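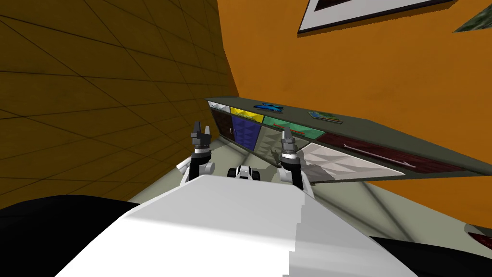

Call for participants: home water use diary study

Kerico is recruiting 56 households for a study of how people use water in kitchens and laundries. Participants keep a written diary for 13 days and read their own meter each morning.

Eligibility
You must be 18 or over, live in a metered dwelling and have access to the meter. Renters may apply. Households on tank water only are not eligible.

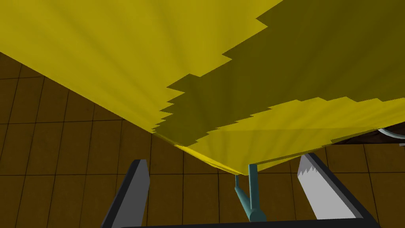 Diary entries take 9 minutes a day. Record the time, the fixture and the purpose of each use – estimates of volume are not required. Households that complete the diary receive a $100 grocery voucher. You may withdraw at any time, and partial diaries will be destroyed on request.

Apply through the Kerico website by 10 October 2026. Quote the study name, Cadari, and your postcode.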